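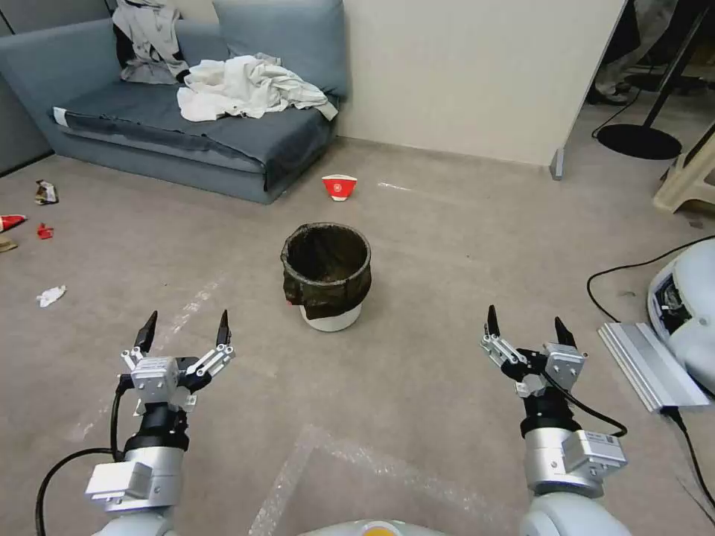
Sitting room, before tidying: the lined wastebasket, a paper cup on its side, and the sofa still to be seen to.

Josisberg Sitting Room Tidying Set

Welcome, and thank you for opening the read-me first. This folder holds pictures and notes from the sitting room at Josisberg, gathered for people who are interested in how an ordinary untidy room gets put straight: what is lying about, where it has ended up, and where it ought to go. It was put together by Banafsheh Rahimi, with the written notes and most of the patient relabelling done by Banafsheh Rostami. (Yes, two Banafshehs. We sign the notes B. Rahimi and B. Rostami, and we would be grateful if you did the same when you write to us.)

What is in it

There are 60 tidying rounds, kept in 9 folders, one for each arrangement of the room. A round begins with litter on the floor and ends when the person keeping the notes is content with it. Every round has its pictures and a plain text note, written in whole sentences because we found we understood them better a month later. The notes took over 9 evenings to check, with a good deal of tea.

The room

It is a comfortable sort of room with a low blue-grey sofa and a grey-beige textured floor covering, which we call "carpet" throughout, even in the folders where we used a mat. Pale scraps can be harder to pick out against it than you might expect, so do look twice at tissues. The wastebasket is a small white one with a black bag folded over the rim. It normally starts out in the middle of the floor, though in the Jedus folder we moved it beside the door.

What counts as litter

Our rule is simple enough: anything a visitor would throw away without asking. Paper cups, snack wrappers, used tissues and crumpled scraps all go in the basket. When something is so squashed that we can't say whether it was a can or a wrapper, it is entered as "crushed, unsure", and we would ask you to leave it that way. Our early notes guessed, and B. Rostami spent most of July putting the guesses right.

Things left on the sofa are a different matter. Clothes and cloths are never litter. They are noted as "soft things" and are to be folded or carried off to the wash, whichever the note asks for. A crumpled cloth and a heaped garment count as separate entries even when they are sharing the same seat. Please don't merge them, however tempting it looks.

How the notes are laid out

Each note gives the arrangement, the things on the floor, the things on the furniture, and finally any remarks. The remarks are the untidiest part and also the part we are fondest of. Left and right are always given as you face the sofa.

Known gaps

Two rounds in the Tehrani folder have no closing note. We have left them in, as the opening pictures are perfectly good, but they should be skipped if you are comparing before with after. Lighting varies a little between folders, and the Grastex folder was done with the curtains half drawn.

Using and sharing

You are welcome to use the set for teaching, study or your own projects, provided you keep this read-me with it and mention Josisberg somewhere. If you find a mistake, send us the folder name and the round number, and one Banafsheh or the other will write back.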